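Skunovik Tabletop Project: Final Report
Zesow Student Workshop, 2020-11-08

When I signed up for this project I thought a bowl was a bowl. I had eaten cereal out of one nearly every day of my life and never once wondered why it stays where you set it down. Well, I have now spent a good part of the year wondering exactly that, and I would like to thank everybody in the workshop who listened to me talk about bowl feet over lunch.

The question was a simple one: how does a small, light plastic bowl behave when you pick it up, move it a little and set it down again on a smooth table? Our group, Polat, took the small pieces, and our sister group, Zorkari, took the plates and cups. I won't say much about their part, as they are writing their own report (and it will surely be longer than mine!).

We started back in February with two tables, and one was dropped early on for wobbling. The one we kept got a plain pale covering, which made a bigger difference than I expected. On bare wood I kept losing track of where a piece had been a minute earlier. On a pale surface even a bit of yellow at the far side catches your eye right away.

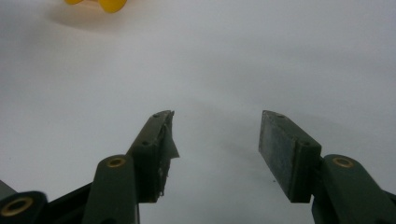 Figure 1. Yellow plastic on the pale work surface, near the top-left corner of the picture.

We did 168 placements in all, spread over nine sessions, and I wrote each one down by hand in a notebook that is now mostly coffee stains. For each placement I noted whether the piece sat flat, rocked, or slid when it was let go. The handling was done with a gripper in each hand, and it takes more patience than you would think. My first session was slow going, and my arms were tired for the rest of the evening.
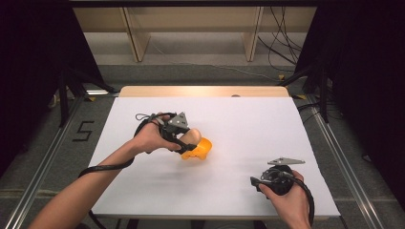
The sliding was what surprised me most. I had guessed that a light piece would skate all over the place, but of the 168 placements only 33 went down as slides, and most of those came from my letting go too quickly. Once I learned to wait a breath before opening the jaws, things calmed down a good deal.

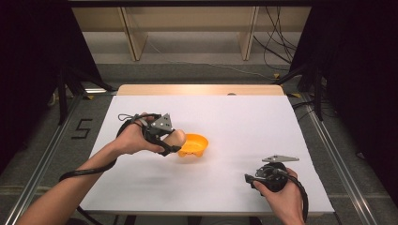
Figure 2. The orange bowl on the white sheet, with its small rounded feet along the base.

I grew fond of those little feet. They leave a bit of room under the bowl, so you can get hold of it low down without pinching the rim.

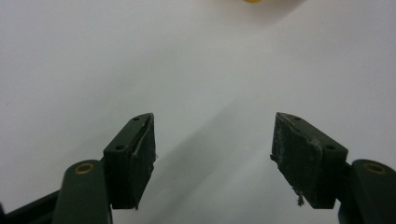

If I did the project over, I would mark a starting spot on the sheet before the first session, and I would keep the coffee on another table. I would also like to try the same placements on a cloth, which we talked about all spring and never got around to. The notebook stays in the workshop cupboard at Zesow for next year's group, who are welcome to it if they can read my handwriting.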